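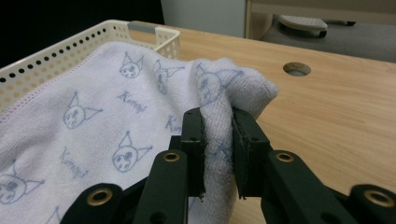
Siobhán Ó Ceallaigh wrote after the first test that the car "finally turns when you ask it to," and went on to say that she had stopped bracing for the rear to step out at every hairpin. We could not have asked for a better note to start this report with!

Filed under: Team News / Sponsor Reports

Progress to 21 July 2019, Plestereck single-seater program, for Naturetti

Your second payment went almost entirely into the front suspension, and the car is a different animal for it. New uprights, new wishbones, and a stiffer mounting on the left side where we kept finding cracks last season. We have now covered 1341 miles with the revised parts, 1122 of them at Broltalano, and the mounting has been checked after every run without a new crack showing up.

The Foley engine is running well too. It pulls cleanly from low revs (the old one sulked until halfway up the range) and the oil temperature stays where the builder wants it, even in the afternoon sessions. We did lose one full morning to a fuel pickup problem. The tank came out, the baffle was remade, and we got back on track for the last 20 laps of the day.

Siobhán has been a joy to work with. She fills a page of notes after each run and she's nearly always right about tire pressures, to the annoyance of our data people.

Still open:
- Second gearbox is built but untested
- Rear wing supports need to come down in weight
- Pit stop practice has started, slowly. We drop a lot of wheel nuts

Spending is $800 over plan, all of it on brake discs. We'd like to cover that from the travel line and would be glad of your okay.

The next long run is in September, full race distance, with your new colors on the engine cover. Come and watch if you can get away. There's a spare headset with your name on it.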